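Desk organiser

A desk organiser is a holder used to keep small items of stationery together on a desk or table. The simplest and most common type is the pen cup, also called a pen pot or pencil pot. Other types include letter racks, drawer trays and stacking boxes.

History

Stands for quills and ink were in use long before the modern pen cup. As cheap pencils and ballpoint pens spread, the ink well was dropped and the open pot took its place. In Drederdale, the stationery firm Plidau began making metal desk goods with a staff of 40 and sold 3,740 pen cups in its first December. Its rival Zirketti made mostly letter racks and trays.

Materials

Organisers are made from wood, leather, pottery, plastic, card and metal. Mesh types weigh little and do not collect dust at the bottom as quickly as solid pots, but fine points can poke through the holes.

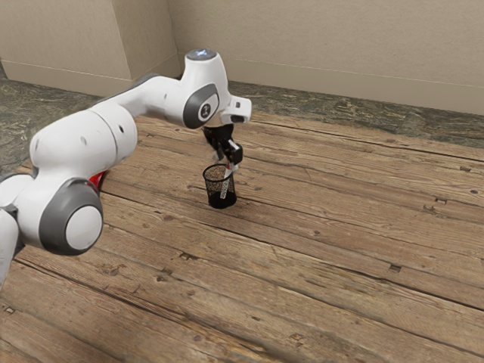

A black mesh pen cup

Sizes

Most pen cups are round or square. The Akl range, sold by Plidau, came in 3 sizes, the largest of which held 60 pencils. Wider pots are often split inside - one part for pens, another for scissors and rulers.

See also

Inkstand
Letter rack
Pencil case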